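Answers to the things people ask before they rent a plot at Visside Community Gardens, and to a few they ask afterward in a less friendly tone.

## Getting a plot

**How long is the waiting list?**

Longer than you'd like. Small plots at the Beaulieu Street end come up fastest, mostly in September, when people look at what became of their tomatoes and rethink their lives. Large plots can take a couple of years.

**What does it cost?**

A small plot is $14 a month. Water is included. Dirt is also included, though you may have opinions about its quality.

**Can I share a plot with a friend?**

Yes, with both names on the agreement. Decide ahead of time who gets the zucchini. By August the argument will be over who has to take it.

**Can I choose which plot I get?**

You can turn down one offer and keep your spot on the list. Turn down a second and you go to the bottom, where there is plenty of company.

## Growing things

**What am I allowed to grow?**

Vegetables, herbs, flowers and small fruit bushes. No trees, no bamboo, and no mint outside a pot. The mint in plot 7 was planted in the ground years ago and has since expressed interest in plots 6 and 8.

**Can I use weed killer?**

No. You may use a hoe, your hands, or strong language at a reasonable volume.

**What is the Clorurar bed?**

It's the long raised bed by the gate, named after the seed swap that used to run there. Anyone can pick from it. Please take enough for dinner and leave the rest, even if you are having people over.

**Something is eating my lettuce. Who do I report it to?**

Rabbits do not respond to complaints. Chicken wire works if you bury the bottom edge a few inches down. Row cover helps too, until the first big wind carries it over to the parking lot.

## Sheds, tools and gates

**Is there a shed?**

There are two. The big one holds shared tools and the small one holds hoses. Hang things back up when you're done. A rake left lying in the grass will be found by somebody's shin.

**The gate code doesn't work. What now?**

Try it again, slowly, and press the star key at the end. Almost 900 people have had this problem, by our loose and bitter estimate.
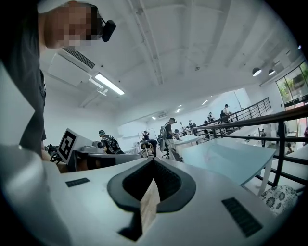 **Can I build something on my plot?**

Trellises and cold frames are fine up to shoulder height. Greenhouses, gazebos and anything with a door need written approval. "It's only temporary" has been heard before, usually from people standing next to a gazebo.

**Can I bring my dog?**

On a leash, on the paths. Your dog may be very well behaved, but the carrots are eaten raw and people like to know where they've been.

## Leaving

**What if I can't keep up with my plot?**

Tell us early. We can move you to a smaller one or hold yours for a month. If it goes quiet and the weeds reach the fence, you'll get a letter, then a second letter, and then the plot goes to the next name on the list.

**Do I get my deposit back?**

Yes, if the plot is cleared and the key is returned. Mail for the office goes to 1487 Flarnivden Road. Please don't mail us the key loose in a plain envelope. The sorting machine always wins.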